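10/11/2018
Test kitchen notebook, Wetden bench
Entry by R. Kulkarni

Shortbread trial, batch 5. The purpose was to establish whether resting the dough overnight reduces spreading at the edges. Flour was the Salian plain, as in batch 4. Butter was brought to room temperature before creaming and the caster sugar was left unchanged.

The dough was divided into two equal portions. Portion A was pressed out and baked directly. Portion B was wrapped and held in the refrigerator for 24 hours, then baked on the same shelf at the same setting.
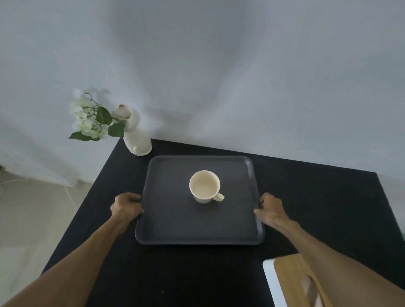 Dark grey tray, held at both sides.

Portion A spread noticeably and the fork marks had closed over. Colour was even, with a slightly greasy base. Portion B kept its edges and had the shorter, sandier crumb that the Lemham recipe card calls for. Flavour was judged equal by both tasters. Raghavendra Alva preferred A for dunking - noted, but outside the scope of the trial.

One query remains. The card specifies rice flour at 404 g for the full catering quantity, and our scaled figure does not agree with it. The arithmetic is to be checked against the original before batch 6 is weighed.

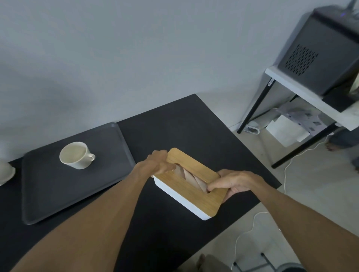
Tissue box with slotted wooden lid.

Colleagues are reminded to label wrapped dough with batch and portion. The Riltudmont oven is still running hot at the back left, so biscuits must be turned at the halfway point until it has been serviced. Portion B offcuts are in the blue tin.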